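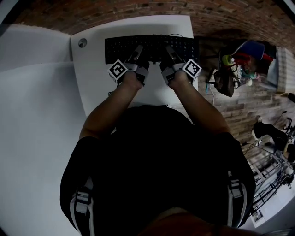

The Skanum Practice is a written set of good habits for people who record hand tasks with hand-held grippers, so that the recordings can later be used to teach robot arms. It was drawn up in the coastal town of Skanum by Danica Nikolaidis and Dragica Vukčević, who had spent a long winter going through other people's recordings and had come away with strong feelings about tidy desks, fresh batteries and the importance of lunch. The current edition, dated 10 Feb 2024, has 63 rules, and it is used well beyond the town where it was written.

Background

Before the Practice existed, each workshop in the area followed its own house rules, and most of these were passed along by word of mouth (or on a sheet of paper taped to a cupboard door). The Stojanović workshop asked its operators to start every take with the fingers closed. The people at Famen wanted them open. Both ways are perfectly sensible when taken alone, but when the two shops tried to pool their work one July they had 783 takes between them and no easy way to tell where one task ended and the next began. Nikolaidis, who had been asked to sort the pile, kept 363 of them and wrote a long letter about the rest. That letter, with a good deal of the grumbling taken out, became the first draft.

Vukčević came to the project from workplace safety and brought a different set of worries. She cared about wrists, shoulders and trailing cables, and it was at her urging that the chapter on the operator was placed ahead of the chapter on the equipment, where it has stayed through every edition.

The operator

The Practice treats the person holding the grippers as the most important part of the whole arrangement. Harness straps should be adjusted while standing in the working posture, leaning forward if the task calls for leaning, and checked again after the first few takes. A session may run for 34 minutes at most before a proper rest with both grippers set down. The figure is an odd one, and readers have written in to ask about it more than once. It was the length of the longest session in the first trial that drew no complaints of sore forearms, and the authors never saw a good reason to round it.

Operators may stop at any moment without giving an explanation. A stopped take is marked as stopped and kept on file, and no one is to be scolded for it.

Markers and grippers

Where printed square markers are used, they must be flat, clean and firmly attached, with a plain pale border left all the way around the pattern. Each gripper keeps its own marker, left and right, for the life of the project. Swapping them halfway through is described in the text as "a small act with a long tail," and anyone who has had to untangle the results will likely nod along. 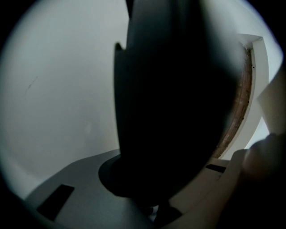 Lenses mounted on the gripper itself are to be wiped at the start of each session and after every meal break. The Practice also asks for a short check of each finger, opened and closed fully three times, before the first take. Fingers with worn or loose tips are changed in pairs.

The work area

Rules for the room are fairly relaxed. Ordinary rooms are welcome, and the authors warn against clearing away every sign of daily life, as robots trained only on bare rooms tend to be puzzled by full ones. What does matter is the floor where the operator stands and steps, which must be free of loose cords, and the lighting, which should stay the same from the first take to the last. Objects used in a task, such as a keyboard, a cup or a set of keys, are returned to a starting position that is agreed on in advance and varied on purpose from day to day.

Consent and record keeping

Hands, hair and clothing often end up in recordings, and so can a face, if there is a mirror or a dark window nearby. Every operator signs a plain-language form before the first session and may withdraw later. The form covers visitors as well. Logs are to be filled in on the same day, by the person who did the work.

Reception

The Jundari training school adopted the Practice in full and teaches it over two afternoons. Famen follows all but the chapter on logs, for which it keeps its own system. The open or closed question was settled in favor of open, though the Stojanović workshop still closes its fingers for drawer tasks and notes this in its files.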